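Ticket: Grasp pose flips 180 degrees about the handle axis on thin objects
Project: Wulgate (perception)
Reported from: Talville bench
Status: Fix merged, watching
Opened: Thursday, December 25, 2025

Symptom

The pose estimator keeps swapping front and back on anything with a round handle. Position is lovely and steady, but yaw jumps by half a turn between consecutive updates and the planner dutifully tries to follow it. I replayed 28 episodes from the Memon set and 13 of them had at least one flip. Mugs and boxes are fine, so I'm fairly sure it isn't calibration.

What I tried first

Restarted the tracker with a fresh config, no change. Turned the smoothing window up to 22 updates, and the flips got slower and uglier. Rolled back to the April build and they were still there, so this has been with us for ages!

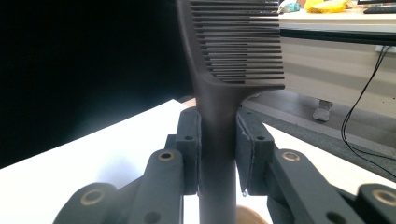

The yaw term was the next suspect, and this is where it got fun. I dumped the keypoints and their weights for the comb episode, and nearly all the weight was sitting on the handle. A round handle looks much the same whichever way you turn it, so the solver had two equally good answers and picked whichever came up first. The teeth all point off to the right of the spine, a gorgeous strong cue, and we were throwing it away: the mask clean-up step treats narrow gaps as noise and fills them in, so the whole row becomes one smooth slab. The head also runs out of view at the top, and the border check was dropping every keypoint on it as unreliable.

Fix

Two changes in the Wulgate branch. Mask clean-up now skips any region with a repeating edge pattern, and the border check lowers the weight of a clipped part instead of deleting it. I also added a small penalty for yaw jumps of more than a quarter turn in one step.

Result

Same 28 episodes, 3 with flips, all of them in the first moments before the tracker settles. Really pleased with that. Run time went up by a hair.

Still open

Start-up flips need their own ticket. Could someone at Vukonville rerun this on their recordings with the yaw penalty switched off? I'd love to know how much the mask change does by itself.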